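3.2. Rangement des petites fournitures et temps de recherche

La question du rangement des pièces de faible dimension occupe une place secondaire dans la littérature consacrée à l'organisation des ateliers de réparation. Les travaux disponibles portent surtout sur la circulation des opérateurs et sur la gestion des stocks volumineux. Or les entretiens préparatoires menés à l'atelier Bremia ont montré que la recherche d'une vis, d'un ressort ou d'une rondelle interrompt fréquemment des opérations déjà engagées, parfois à un stade où la reprise du geste est délicate.

L'enquête a porté sur 34 postes de travail répartis entre trois sites : Bremia, Trondura et Greririne. Chaque poste a été observé pendant 40 heures, hors périodes d'inventaire. Les interruptions ont été relevées à l'aide de la grille présentée en section 2, qui distingue la recherche proprement dite, le tri et la remise en place. Les postes partagés entre plusieurs équipes ont fait l'objet d'un relevé séparé.

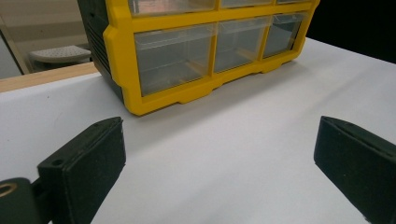

Figure 3. Casier à tiroirs transparents pour petites pièces, cadre jaune.

Les écarts constatés entre les sites tiennent moins au nombre de références conservées qu'à la règle d'affectation des contenants. À Trondura, où le stock courant compte 2000 références, chaque famille de pièces conserve un emplacement fixe, y compris lorsque celui-ci est provisoirement vide. À Greririne, les emplacements libérés sont réattribués selon les besoins du moment. Cette souplesse réduit l'encombrement des postes, mais elle oblige les opérateurs à vérifier le contenu avant chaque prélèvement.

L'étiquetage appelle une remarque distincte. Les codes alphanumériques issus du logiciel d'approvisionnement sont peu utilisés à l'établi ; les opérateurs leur préfèrent des désignations d'usage, variables d'une équipe à l'autre. La nomenclature Maruyama, introduite à Bremia au mois de juin précédant l'enquête, associe les deux systèmes sur une même étiquette. Son adoption demeure partielle, en particulier aux postes partagés, où les désignations anciennes subsistent.

Les relevés ne permettent pas d'isoler l'effet de l'ancienneté des opérateurs, celle-ci étant inégalement répartie entre les sites. Ce point est repris en section 4, avec l'analyse des erreurs de remise en place.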